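Table Surfaces and Bag Packing: Gallery
Hesumeck Workshop Notes — July

Text by Lilla Farkas. Pictures selected by Kristóf Hajdu.

The gallery covers two ordinary jobs done at a table: handling a book and working with a soft bag. Both pictures come from the same tabletop. The planks run lengthwise, with a visible grain and a warm orange-brown tone, and pale panels close off three sides. Light panels keep the contrast with the wood steady and make the outline of an object easy to read. The full set held by Hesumeck has 1,249 pictures. Most are close variants of one another and are not shown.

1. Book

A book is a rigid block when closed and a loose stack when open. For packing, it should go in spine down, against the flattest wall of the bag. Large picture books bend at the corners first, so they are better supported at two points along the lower edge than held by one cover.

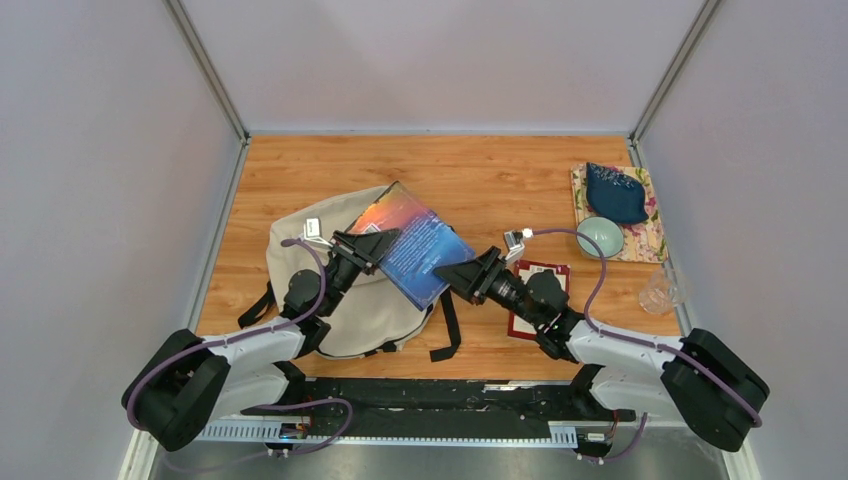
Weight matters less than format. In the Solmont packing list, children's books are entered at 400 g or 500 g, whichever is nearer, and sorted by height only. Dezső Hegyi keeps the list and has asked for a third weight class. It has not been added. Paperbacks are stacked flat in pairs, spines on opposite sides, which keeps the stack level.

2. Bag

Soft bags do not hold their shape when empty. They are easier to load lying down, with the main compartment facing up and the zipper run back as far as it will go. Fold any flap clear of the opening before the first item goes in. Strap ends should lie outside the compartment; a strap caught in the zipper accounts for most of the entries under "closure" in our log (17 at the last count).

A dark lining hides small dark items. Wilma Boersma recommends a light pouch for pens and cables — any color that differs from the lining will do.
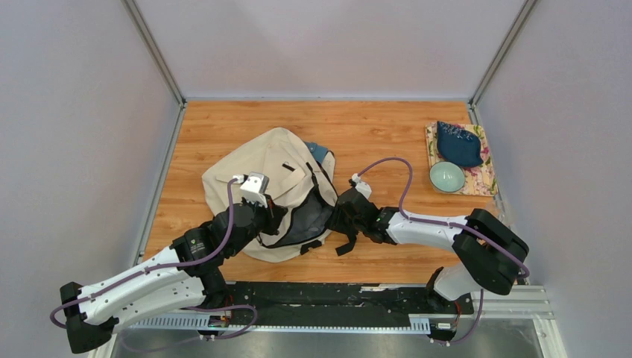 Cream-beige fabric bag, lower compartment unzipped, dark grey lining. Black strap end on the wood at right.

Notes on order

Flat items go in first, then boxes, then cloth to fill the gaps. Cloth placed first bunches at the bottom and tilts everything above it. The Kumel sheet gives the reverse order for bags with a stiff base, and the two should not be mixed.

Corrections to the captions go to Lajos Orbán. Please quote the picture number.

Page last changed 28 July 2019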